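Gindotano Summer Music Series
Progress report to the Selteo Fund, through July
Prepared by Lamduan Suksawat

Where we stand
Six concerts were promised and four have been played, all of them free, all of them outdoors, one of them mostly under a tarp. Attendance to date is 3,765. The best night was the brass band, which drew over 1,000 people and one noise complaint, from a man who later asked for the set list.

Money
We remain within budget, though the generator line is doing its best. Kanokwan Limsakul got the stage rental down by $300 by agreeing to take the stage with the squeaky stairs. You can hear them on the recording. Please think of it as percussion.

Program changes
The Clestar Quartet is now a trio and would like to keep the name. Wondimu Chala has moved from the afternoon slot to 8 p.m., closing the final show, and is bringing his own organ — plus the two cousins it takes to lift it.

Still to do
1. Sign the contract for the last sound crew. Fongchan Ongart has it and is reading every word, some of them aloud.
2. Book the rain site. Eze Hall is holding our dates until the end of the month.
3. Print the closing night program. Proofs are due back next week. 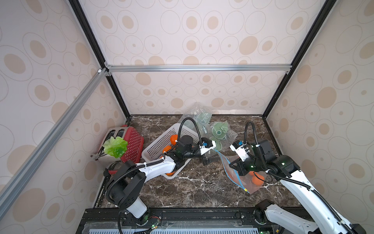 Request
We ask that the second payment be released on the original schedule. The musicians have been very gracious about exposure, but they do prefer checks. Attendance sheets and receipts are attached, including the one for the tarp.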